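Evaluación de mobiliario: mesa Nadura, de Climska
Centro Paredes. Servicio de Equipamiento y Espacios Comunes
Fecha de publicación: 02/05/2022
Referencia de catálogo: 2469
Precio de adquisición: 241 euros, impuestos incluidos, transporte aparte

Objeto de la evaluación

El Servicio de Equipamiento y Espacios Comunes publica la presente valoración de la mesa Nadura, fabricada por Climska y suministrada por Hondale, a petición de las unidades que deben renovar el mobiliario de sus salas polivalentes antes de junio. La mesa se instaló en una sala compartida del Centro Paredes y se sometió al uso habitual de la misma: trabajo con dispositivos pequeños, reuniones breves, apertura de paquetería y estancia informal del personal.

La unidad evaluada se adquirió por el procedimiento ordinario de compra menor. El fabricante no ha intervenido en la redacción de este texto ni ha tenido acceso previo a sus conclusiones.

Recepción y montaje

El producto se entregó en un único bulto, con el tablero protegido en las esquinas y la tornillería en bolsa aparte. Las instrucciones son gráficas y resultan suficientes, salvo en la última lámina, donde el orden de apriete aparece representado de forma ambigua. El personal del Servicio hubo de aflojar y repetir una de las uniones. Se recomienda no apretar por completo ninguna fijación hasta haber comprobado la nivelación sobre el suelo definitivo.

El montaje requiere dos personas. La ficha comercial indica que basta con una, criterio que este Servicio no comparte: el volteo final del tablero compromete los cantos si no se realiza entre dos.

Acabado y aspecto

El tablero presenta un dibujo marmolado en gris, de tono medio y contraste moderado. La elección es acertada para un espacio de uso colectivo. El veteado disimula las huellas y el polvo fino mejor que las superficies blancas lisas de las que dispone el Centro en otras salas, y conserva un aspecto cuidado entre dos limpiezas. Combina asimismo sin dificultad con sillas oscuras, incluidas las de ribete blanco que se le asignaron.

Como contrapartida, la superficie refleja la luz intensa. En determinados puntos del tablero se forma un brillo localizado que puede molestar a quien lea documentos impresos o trabaje con una pantalla inclinada. El efecto depende de la posición del asiento y se corrige desplazando la mesa respecto a la luminaria, operación que conviene efectuar el mismo día del montaje, antes de tender cables. 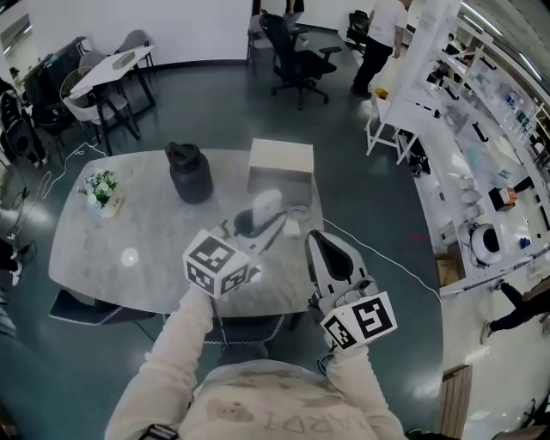

Mesa Nadura en la sala compartida, con botella, caja de cartón, arreglo floral y pequeño equipo con cargador sobre el tablero.

Comportamiento en el uso diario

La superficie útil permite la convivencia de objetos de naturaleza diversa sin que la zona de trabajo quede anulada. Una botella, una caja abierta, un jarrón y un dispositivo con su cargador pueden permanecer sobre el tablero mientras una persona trabaja de pie junto al borde. Este aspecto fue el mejor valorado por los usuarios en el cuestionario interno, por delante del precio y de la apariencia.

La estabilidad es correcta. Al apoyar ambos antebrazos en un lateral no se aprecia balanceo, y los recipientes altos se mantienen firmes cuando se empuja una silla contra la mesa. Con presión deliberada en una esquina se percibe una leve flexión, dentro de lo admisible para un mueble de esta gama.

Menos satisfactoria es la gestión del cableado. El modelo carece de pasacables, de bandeja inferior y de cualquier otro elemento de guía, de modo que el cable de un cargador discurre por encima del tablero y cae por el borde. En una sala con tomas de corriente alejadas, el tendido continúa por el suelo. El fabricante ofrece un accesorio de canalización que se vende por separado y que no ha sido objeto de examen. A juicio de este Servicio, debería formar parte del suministro básico.

Las unidades que prevean una conexión permanente harán bien en solicitar una canaleta de suelo junto con la mesa. La circulación de sillas con ruedas en las inmediaciones aconseja no demorar su instalación.

Limpieza y conservación

El mantenimiento se realizó con paño de microfibra humedecido y detergente neutro. Las marcas de vaso recientes se retiran en una sola pasada. Las manchas de café que permanecieron hasta el día siguiente exigieron una segunda aplicación, sin alteración visible del dibujo. El arrastre de cajas de cartón no dejó señales. Una regla metálica, en cambio, produjo un trazo fino junto al canto, perceptible únicamente con luz rasante.

Climska declara una resistencia de hasta 400 ciclos de limpieza intensiva. El Servicio no dispone de medios para verificar esta cifra y la reproduce a título informativo. La garantía comercial es de cinco años, con exclusión expresa de los daños causados por productos abrasivos y por calor directo. Se aconseja emplear salvamanteles y colocar un protector bajo los jarrones.

Servicio del proveedor

Hondale cumplió el plazo comprometido y facilitó la documentación técnica en español. Ante la consulta relativa a la lámina de montaje, la respuesta fue correcta, si bien llegó cuando la mesa ya se encontraba en uso. La reposición de tornillería suelta se tramita por formulario y carece de coste durante el periodo de garantía. Los portes deben negociarse con antelación, dado que encarecen de manera apreciable los pedidos de una sola unidad.

Valoración

La mesa Nadura se considera apta para salas polivalentes, zonas de descanso y puestos de trabajo no permanentes. Su relación entre precio y prestaciones es buena y el acabado resiste con dignidad el uso compartido. No se recomienda para puestos fijos con varios equipos conectados, salvo que se adquiera el accesorio de canalización, ni para ubicaciones con iluminación intensa directa sobre el tablero.

Las solicitudes de compra deberán consignar la referencia de catálogo y las medidas de la sala de destino, y remitirse al Servicio por el cauce habitual. La unidad evaluada permanecerá en su emplazamiento actual y puede examinarse previa petición.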